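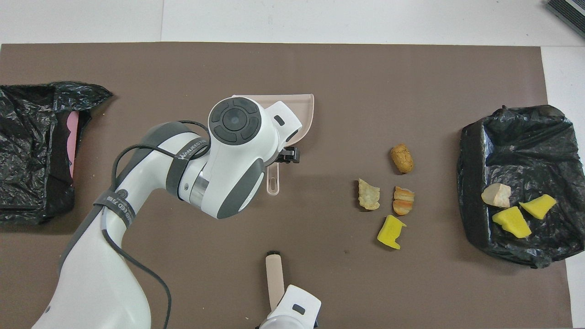 Séance 5 : l'entretien des surfaces en atelier

Juin, Mounir Hajji

Reprenons là où nous en étions, avec la poussière fine et tout le mal qu'elle donne quand on la remue trop vite. On balaie à sec par gestes courts, toujours vers soi, la pelle bien à plat, et l'on garde le chiffon humide pour la fin (je sais, je me répète, mais vous verrez à l'examen !). Pour désinfecter un plan déjà nettoyé, l'alcool à 70 % convient très bien, à condition de le laisser s'évaporer tout seul. Relisez donc, si vous en trouvez le temps, le cas de l'atelier de Pridville, page 11 du polycopié, nous en reparlerons longuement.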